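Leave the lollies in the box? I say use a basket

Posted June 6, 2019 by Chia-hao Chung

Every year my workplace has the same small argument about gift hampers, and every year the cardboard box nearly wins. The case for the box is simple. It is free, it stacks, and it fits in the back of a hatchback without rolling over. I accept all of that. I still think that if you are giving someone chocolate, you should take the trouble to put it in a basket.
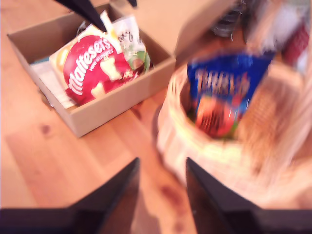
A box tells people that something has been delivered. They look for the invoice, then they look for the scissors. I have seen a good box of sweets sit on a staff room bench at Mandik until the afternoon because everyone assumed it was toner. A basket gets noticed when it is put down, and people know they are allowed to reach in.

The usual objection is cost. Last August I priced plain cane baskets at Jornari, our local homewares shop, and paid 4 dollars each for seconds with slightly uneven rims. The cellophane and ribbon people put around a box to make it look like a present can easily come to more. A basket needs neither, and it gets used afterwards for bread rolls, pegs or mail. My mother has kept one going for years with eggs in it.

My second point is about what goes in. Most hampers are too full. Shredded paper goes in the bottom, then tea no one drinks, then a jar of something with figs. I would sooner have a few packets of chocolate that the person will eat.
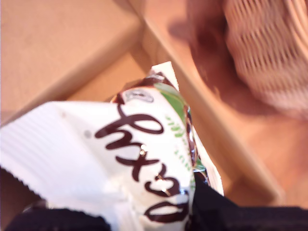
Soft packets do need some thought. They slump, and if you lay them flat the names end up facing the floor. Stand the tallest at the back, lean the next one against it, and put the palest wrapper at the front where it shows up. Keep the handle clear so it can be picked up. Turn the crimped ends down. It takes a couple of minutes and I do not believe anyone is too busy for it.

I will give the box one thing. For posting, it is the only sensible choice, and a friend who sends parcels out to Cekura every winter tells me a basket would arrive as kindling. Fine. Post the box. But if you are handing the thing over in person, across a table, the sturdiness of cardboard is wasted. 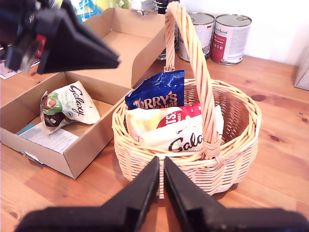

Terry's and Galaxy in the cane basket, with another Galaxy pouch still in the box.

As for the empty box, flatten it and put it in the recycling, or keep it for the next move. Mine usually end up in the garage holding paint tins.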